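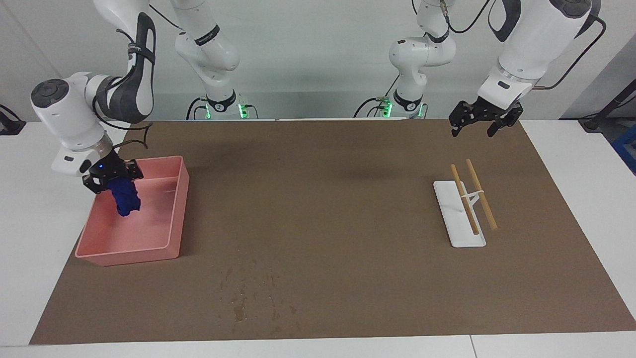

**What does it take to build a two-armed robot bench in a shared workshop?**

A sturdy table, two arms that can be bolted down firmly, a pair of grippers, one computer to run the lot, and people willing to spend their evenings on cables and test runs.

**PRIRKBERG, September.** Giltora, the shared workshop on the south side of Prirkberg, is opening its Dankwa bench to all 122 of its members this month. Dankwa is a two-armed robot that picks up, moves and sets down everyday things on a tabletop. Members put it together in the back half of the workshop after 8 months of evening sessions, and they're very happy with how it has come along!

The project began with Yaw Ayaaba, a cabinetmaker who wanted to learn how robot arms work and couldn't find a place nearby where a beginner was allowed to touch one. He pinned a note to the Giltora board asking if anyone else was curious. Iddrisu Mensah and Sena Quaye signed up the same evening, and Kwabena Kwofie joined once there was wiring to do.

"I thought we might get a single arm to wave at us by the end of summer," said Ayaaba. "Then Sena started talking about two arms on one table, and I went home and redrew the whole thing on the back of an invoice. I've learned more from this bench than from anything else I've made."

The arms were bought ready-made. Everything around them was worked out at Giltora: how far apart they should stand, how to fix them so that a fast move on one side doesn't shake the other, where the cables can run without catching at the wrist, and how to get both arms to take their orders from one program. The mounts were moved twice. The final layout has the arms reaching forward from the back of a white table over a brown mat, and the front is left clear so a person can set things out and step away.

Each arm carries a black two-finger gripper. The current practice setup pairs a soft item with a hard one. A dark blue cloth goes with a shallow pink tray on one side, and two wooden chopsticks lie across a small white stand on the other. The cloth never folds the same way twice, and a chopstick is thin, light and quick to roll, so there is plenty for both grippers to get wrong.

"People expect the chopsticks to be the hard part, and they are hard," said Quaye, who wrote most of the motion software. "But the cloth has taught us so much more. You can't tell the arm where the corner is, there may not be a corner! We ended up rewriting the way it decides where to close its fingers, and then rewriting it again after we watched what it did with a wool sock."

Mensah looked after the mounting and the table. His first try used a folding workbench that had been in the shop for years, and it swayed so badly that the arms kept stopping themselves. The present table is heavier and stays put. He has written up the bolt pattern, the spacing and the mistakes, and the notes will be kept in a binder next to the bench.

Kwofie's part was the power and the cabling, along with a stop button that went in before either arm was switched on for the first time. "I made everyone press it," he said. "Everyone. Even the people who were only there to use the laser cutter."

**Opening the bench to members**

Any Giltora member can book Dankwa after taking the bench introduction, a 3-hour evening class that covers safe reach, the stop button, loading a saved routine and recording a new one. No programming background is needed for the class. Members who do write code will find the full software on the bench computer, with Quaye's comments left in (some of them written quite late at night).

Class fees are set at cost. A seat is free for members, and visitors from the Zolutville makers' group, which lent the project its drill press for the mounting plates, can attend on the same terms.

Giltora has also put $200 into a parts shelf for the bench. It will hold spare finger pads, cable clips, fasteners and small objects to practice on. Members are welcome to bring in things from home, and the team would especially like kitchen tools, gloves, and boxes with lids that don't close properly.

Negin Ansari, who runs the class schedule at Giltora, took the trial version of the introduction in August and recorded a routine of her own by the end of it.

"I don't come from this world at all. I teach bookbinding," said Ansari. "I had the arm carry a scrap of linen from one side of the mat to the other and I was grinning the entire time. My bookbinding students have already asked if it can hold a page flat for them, and I'd love to find out."

The team's next piece of work is a routine where one arm holds an object steady while the other acts on it. Ayaaba has asked for a jar. Mensah would like to start with something that doesn't break.

Evening sessions at the bench begin at 6:30 p.m. and are open to watch, with or without a booking. Members can sign up for the introduction on the sheet by the workshop door, and visitors can ask for Negin Ansari at the front desk.

**About Giltora**

Giltora is a member-run shared workshop in Prirkberg with space for woodworking, electronics, sewing, bookbinding and small machine projects. Members share tools, benches and a great deal of advice, and new people are always welcome to come by and look around during evening hours.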